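[cell-planning] Re: Feeder cell budget, bowl or tray?

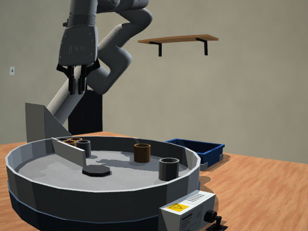 Ingeborg Hollmann wrote:
> The Poltbridge quote came back in April at $3,524 for the bowl alone,
> controller extra. Before I put that in the capital request I'd like to
> know whether we need a bowl at all. Rothe will do moulded trays for a
> good deal less. Also, is the arm in the layout the one we'd be buying,
> or a placeholder?

Taking the last question first: the arm is a placeholder. Reach and payload are close to the Pismont unit on the shortlist, but the joint limits are not the same and I would not sign anything on the strength of the model. The two-finger gripper is the one I'd budget for. Jaw stroke covers the cups across the outside diameter with 12 mm to spare.

On bowl versus tray. Trays are cheaper to buy and dearer to run. At 200 parts an hour someone has to swap a tray every quarter hour, and that labour was never in the Venus line estimate. The bowl takes a bulk load. Against that, the cups and the rings don't behave alike on a vibrating floor, and I have no data on mixed loads. The simulation lets me place parts wherever I like, including standing upright with the open end up. A real bowl will put a fair share of them on their sides, and the gripper approach I've been using is straight down only.

So the request should carry the following:

Bowl feeder, Poltbridge, as quoted
Controller and mounting bracket, to be quoted separately
Baffle, fabricated in-house, 51 hours at shop rate including rework
Plastic bin for output, from stock, no charge
Pedestal, fabricated, price to come from Rothe
Guarding, not yet scoped

The baffle hours look high. They assume the first one is wrong. Please leave them in.

I'd also ask Poltbridge for a trial with our parts before we commit. They have offered this to other customers at the cost of freight. If they can tell us what fraction of cups end up standing, we can decide whether a wrist camera belongs in this year's budget or next. Without that number the cycle time is a guess and I'd rather not defend it.

One correction to my earlier note: the pedestal footprint I gave was for the old base plate. Revised drawing is in the shared folder. The table itself doesn't change.

If the request has to go in before the trial, put the camera down as optional and keep the bowl as a firm item.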